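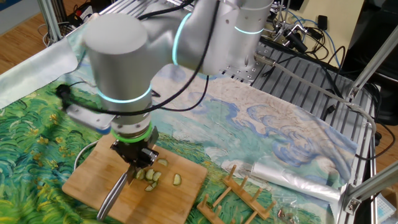 I finally got the Quintana bamboo board, and I've been slicing cucumbers on it ever since! It's light, the grain is pretty, and my knife feels great on it. Mine was 118 crowns at the Numton outlet (thanks for the tip, Auður Hafstein).

Cucumber rounds love to roll away, and a few of mine even landed on edge. 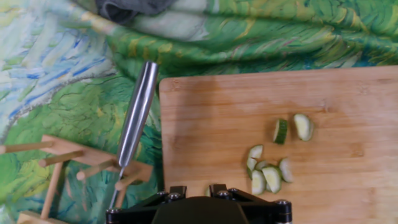 The rack

It comes in the same box: a little wooden peg rack for drying plates. You put it together yourself, and I was done in 9 minutes.

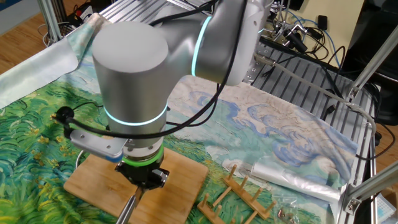
Board and rack out on the Van Gogh cloth.

Small gripe, the instructions are tiny and step 3 is printed twice. I also wish the pegs were a bit taller for my deep bowls, but side plates sit fine.

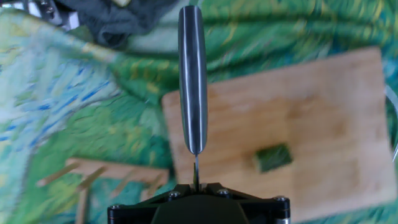 Oil your board! I wipe mine with Tillex mineral oil once a month and leave it overnight. Bamboo is never one even color anyway, and I like the slightly darker patches on mine, so I don't scrub at them. A long rounded handle like the one on my knife is so comfy for this kind of prep, too.

Would buy again, and probably will in November for my sister.

118 shares
9 comments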